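Notebook, dye bench, Tuesday

Started 9:15. The aim for today is to repeat the woad extraction with the second bag of leaves from Toltside, because the first bag gave us almost nothing and I was not sure if it was the leaves or me.

The leaves came in last evening and stayed overnight in the cold room in their paper bag. They look better than the first ones, less yellow at the tips. Giorgia Pellegrini says the Toltside plants were cut later in the season this time, in the last week before the rain. She also says I should not trust leaves which were in plastic. I agree, the first bag was in plastic.

Weighed 300 g of leaf after taking out stems. Tore by hand, did not use the knife. Put in the big steel pot with water just off the boil, lid on, 17 minutes. I wanted to stop at 15 but the phone was ringing and so it is 17. I write it here so that next time we do the same and can compare.

Cooled the pot in the sink with ice packs. This was slower than I want. We need more ice packs, or a smaller pot. Strained through the old cotton cloth, squeezed the leaves well with gloves. The liquid at this moment was brown like strong tea with a little red, same as in the Rustad notes. (The Rustad notes say "sherry color", I have never had sherry so I can not confirm.)

Added soda ash, already dissolved in a cup of warm water. Changed to green quickly. pH strip was between 9 and 10, hard to read under our lamp. Please can somebody order the strips with the narrow range, the wide ones are not useful for this.

Then whisking. I did it by hand, pouring between two buckets for the first part and after that with the whisk. The foam was first green, then it had blue on it. With the first bag I never got blue foam, so this is already a different result. I stopped when the foam began to go down by itself.

11:40. Left to settle in the tall jars. Do not move the jars please, also not "only a little" to reach the kettle.

While waiting I looked again at the wool. The Zenport skeins are still greasy even after the second scour. When I put one in water it floats and stays dry in the middle. I think it needs one more scour with more soap and hotter water, and no stirring or it will felt. The Zononik yarn is fine, it sinks at once. I will use only the Zononik for the first dip and keep the Zenport for when it is properly clean. Soaking 2 small skeins from now.

Question for Giorgia: do we mordant the one for overdyeing with weld before or after the blue? The book has it before, but your sample card from November looks like it was done after, and the green on it is more even. I could not find the card's number in the old notebook.

14:30. Jars have a dark layer at the bottom, thicker than last time. The water over it is yellow-brown. I took off the top liquid with the siphon and filled again with clean water. I will repeat this until the water stays clear, I expect 4 times, so the rest will be tomorrow. No weight for the pigment until it is dry.

Mistakes today: forgot to write the starting temperature, forgot to keep a bit of the brown liquid for comparison. The cloth has a hole near the corner and small pieces of leaf went through. I strained again but there can be some bits left.

For tomorrow: finish washing, dry on the glass plate, scour the Zenport, ask about the cloth. If the yield is good I would like to ask Toltside for one more bag before the plants are finished.

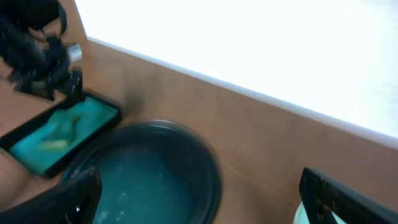

Dark tub on the bench, teal-blue with white flecks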